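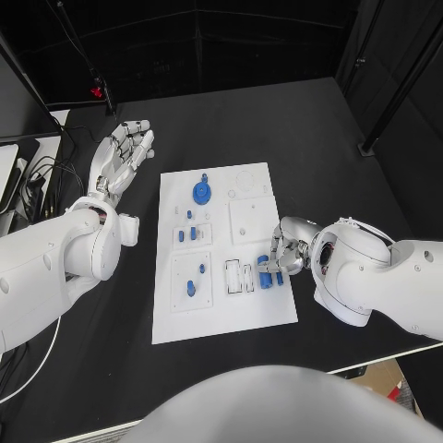

Plelau Releases Peg and Pulley Practice Board for Schools and Training Rooms

UROMWOOD, Apr 2, 2022 – Plelau, a maker of teaching materials for technical education, today announced the release of the Mathias board, a tabletop assembly board for learners who are new to fitting parts by hand. The product will be offered to schools, training centers and adult education programs.

The Mathias board is a white, rectangular work surface supplied with blue plastic parts. These include pegs of different thicknesses and a round, gear-like part with a raised center post. Outlines on the board help learners plan a layout, and smaller white plates can be set on it to receive the pegs.

Plelau began work on the board last November, after instructors asked for an exercise that could be set up and put away within a single class period. Trial sessions were held at the company's Uromwood workshop and at 3 training centers in the region. Learners worked through 14 short tasks, starting with a single upright peg and ending with a full layout built from a printed card. Most groups finished the set in roughly 90 minutes.

"Placing a peg straight is a basic skill, and it takes practice," said Aurelio Robles. "Instructors told us they wanted parts that are easy to see and a board that stays flat on the table. Those two requests guided most of our decisions."

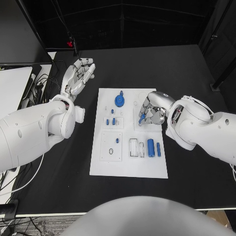
Nicanor Ibarra said that the smaller plates had proved the most useful part of the set during the trials, as they allowed one group to practice a single fit while another worked on the full board. He added that instructors should allow time at the end of each session for learners to return the parts to the tray – a task the printed guide now lists as a step of its own.

The first production run is limited to 200 boards. Each set comes with a storage tray, task cards and an instructor guide. Replacement pegs and plates may be ordered separately through Plitico, which will handle distribution and customer service.

Schools and training centers that took part in the trials will receive their sets first. Other orders will be filled in the order received. Requests for product information, classroom visits and sample task cards may be sent to the Plelau education office in Uromwood.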